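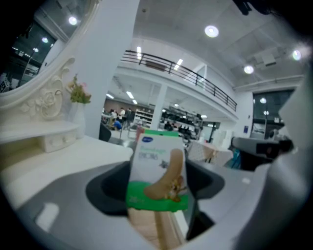
Pflaster und Rosenschnörkel am Schminktisch

So, endlich komme ich mal zum Schminktisch! Ich hab ja ewig überlegt, ob so viel geschnitztes Weiß nicht zu kitschig ist, aber ich mag ihn inzwischen richtig gern (sogar die Kunstblumen in der kleinen Vase dürfen bleiben). Nur die Ordnung — puh. Pflaster suche ich grundsätzlich dann, wenn der Finger schon blutet, also kriegen sie jetzt einen festen Platz in der Schublade. Cremes und Haargummis sind im Juni dran, vorher wird das nichts.

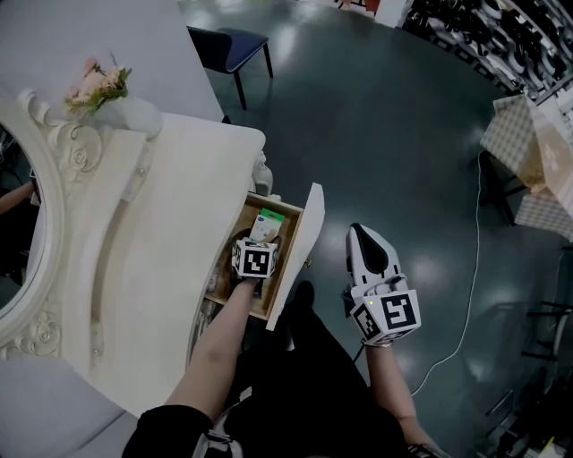 Dalia Lill meinte ja, Pflaster gehören in die Küche, da schneidet man sich schließlich. Stimmt schon, aber in meiner Küche ist keine Schublade mehr frei, und 3 Schritte mehr schaffe ich auch mit Schnitt im Daumen.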